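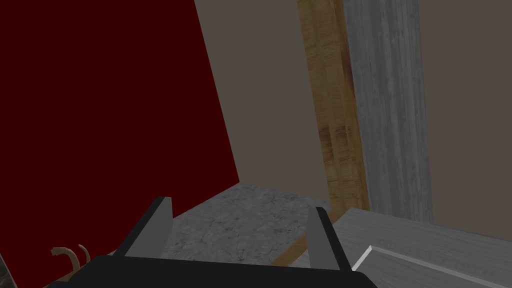
My sister says I order too many seeds every January and that most of them are still in the drawer by the time the tomatoes are done. She told me this on the phone last night when I said the Jellach catalog had come. She said to go through the drawer first and write down what is in there before I spend anything.

05/01/2021

So I did that this morning. Cold and gray, light snow until ten or so, no reason to go out except to feed the birds. I put the seed packets on the kitchen table and sorted them by year. Anything from 2015 or before went in the trash, except the beans, which I will test. Onions and parsnips more than a year old went too. I have never had luck with old parsnip seed and I am done trying.

She was right about the lettuce. There is enough lettuce to plant the whole road. I had bought the same romaine three years in a row and barely opened any of it.

Put beans on a wet paper towel in a bag on top of the refrigerator. Will look on Sunday.

After lunch I made the list. I want to keep it short this year:

Carrots, the short kind, for the heavy end
Onions, one packet
Parsnips, one packet
Vandska squash
A paste tomato
Dill

The Vandska is the one I care about. I grew it for the first time last summer from a packet I got at the Gremcombe swap the year before, and it kept better than anything else in the cellar. Ate one on New Year's Day and the flesh was still dry and sweet. I did not save seed from it because the zucchini was right next to it and who knows what I would get. Jellach has it on page 5 but it says limited quantity, so that order goes in tonight. Last spring they stopped taking orders for a while and by the time they opened again half of what I wanted was gone. I expect this year will be the same with everybody home.

Total before shipping is 39 dollars. Last year I spent more than double that. I left off the peppers. They never ripen here before the frost and I always end up picking them green, and green ones I can get at the store.

Drew the beds out on graph paper. Squash moves to the far end by the fence, well away from the zucchini this time, so I can save seed if I want. Tomatoes go where the beans were. Garlic is already in the ground along the path, planted in October, a week late because of my back. I pulled the straw aside on one corner before the snow started and there is a little green showing. Put the straw back. It did that two years ago as well and came through fine.

Need from Pietrzak when I go into town:

Potting mix, two bags
A new rose for the watering can
Twine
Ask if the row cover comes in the wider roll yet

They are still doing pickup at the side door only, so I will have to call ahead. I don't mind that. It is quicker than wandering around in there and coming out with another trowel.

The Gremcombe swap is off, which I figured. The newsletter says they may do something by mail in March. Members would send in envelopes and get a mix back. I am not sure how that would work, since half the fun is asking how a thing did on clay. I might send the extra romaine anyway. It would get it out of the drawer.

Onions get started in five weeks. The light over the cellar bench was flickering when I took it down in the spring and I need to check whether it is the tube or the fixture. Trays are stacked under the stairs and want washing.

Called my sister back at four and read her the list. She asked what happened to the peppers. She said she had been counting on me for peppers. I put one packet back on - the small yellow ones - and sent the order in.

Snow again after supper. Leftover squash soup, and the last of the rye bread.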